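# Brown-Rimmed Ribbed Tableware

Brown-rimmed ribbed tableware is my own catch-all name for white or off-white dishes that have two things going for them: a thin dark line of color around the rim, and fine raised or pressed lines on the outside wall. You'll see it sold under all kinds of names (café ware, bistro ware, "farmhouse" if the shop is feeling brave), and I've been writing this entry for our little household goods wiki for so long that I finally gave up waiting for the perfect title. If you have a better one, go ahead and rename the page!

I should say up front that I collect the stuff, so I'm fond of it. I've tried to keep the gushing to the section on bowls.

## The rim

The brown edge is the part everybody notices first. There are a few ways to get it. On the older and fancier pieces it's a band of iron-rich color brushed on by hand while the piece turns on a wheel, and you can sometimes find the spot where the brush came back around and overlapped itself. On mass-made pieces a machine does the banding and the line is a lot more even. There's also a third kind, where the glaze is thin at the lip and a darker clay underneath shows through. Potters call that "breaking," and it gives you a softer line that wanders in width.

Telling them apart takes a bit of practice. I run a fingernail over the rim. Color under the glaze feels like nothing at all, and color on top of the glaze often has a tiny ridge. The over-the-glaze kind is the one that wears off, usually in the place where you drink or where the dishes knock together in the sink. My first cereal bowl lost a good inch of its line in one winter and I still use it.

## The ribs

Ribbing (or fluting, or reeding, depending on who's talking) can run up and down the wall or go around it in rings. Vertical ribs are what I'd call the classic version. They're generally formed in the mold, so they come out the same on every piece in a batch, and then the glaze fills them in a little. A thick glaze can nearly drown them. A thin one leaves them crisp enough to feel with a thumb, which is handy when your hands are soapy.

Ribs hide small scuffs very well. They also hold on to dried egg yolk, tomato sauce and anything involving melted cheese, so keep a soft brush by the sink. An old toothbrush is fine.

## Common shapes

**Shallow plates.** Somewhere between a dinner plate and a pasta bowl, with a gentle slope up to the rim. Good for anything with a sauce. The outside wall is low, so the ribs are short and easy to miss unless you look from the side.

**Deep bowls.** My favorite, and here comes the gushing. A steep-sided bowl that narrows down to a small foot shows the ribs off better than any other shape, they get closer together as they go down and it's just lovely. It's good for soup, noodles, oatmeal, popcorn for one. The downside is balance: a wide mouth over a narrow foot means it tips more easily than a flat-bottomed bowl does.

**Mugs and small cups.** Harder to find with vertical ribs, and the handle interrupts the pattern. Some makers leave a smooth patch around it.

**Serving platters.** Rare. I own none, and the one I bid on went for more than my vacuum cleaner cost.

## Makers and names

In my corner of the hobby, the names that come up most are Vernudcombe and Matent. Vernudcombe pieces are heavier, with a warm white body and a hand-banded rim. The line was sold in sets of 4, which is why you so often run into three of them at a yard sale (poor number four). Matent is lighter, whiter and much easier to replace. Its main run was almost 3,000 pieces, a good share of them soup bowls.

Then there's Tamošiūnaitė, a small studio whose ribs are cut by hand with a loop tool, so no two bowls match. I've handled 9 of those in my life and could afford one.

Unmarked pieces are everywhere and are perfectly good dishes. No stamp on the foot doesn't mean fake or cheap. Lots of restaurant suppliers never bothered.

## Buying secondhand

The best hunting I know is the Arnonbridge flea market, which sets up every July with 200 tables and opens at 7 in the morning. Go early and bring newspaper.

Things I check:

- the foot, for chips and for a gritty unglazed ring that'll scratch a table
- the rim line, all the way around, in daylight
- the inside, tilted back and forth, for gray knife marks
- the sound: tap it gently, and a dull clunk usually means a hairline crack

Gray marks from cutlery often come off with a paste of baking soda and water. Cracks don't, and I wouldn't eat out of a cracked bowl.

## Mixing with other dishes

Since the ware is so plain otherwise, it gets along with nearly anything. I like it with soft colors and would skip other brown-edged dishes from a different maker, where the two lines always look a shade off from each other. A pale green tray works nicely under a white bowl with that thin dark brown edge, and the matching shallow plate can sit straight on the table beside it. Watch the corners, though: a bowl pushed out over a tray's raised rim isn't sitting the way its foot was meant to, and I'd slide it back toward the middle before filling it with soup.

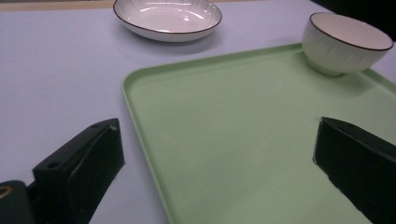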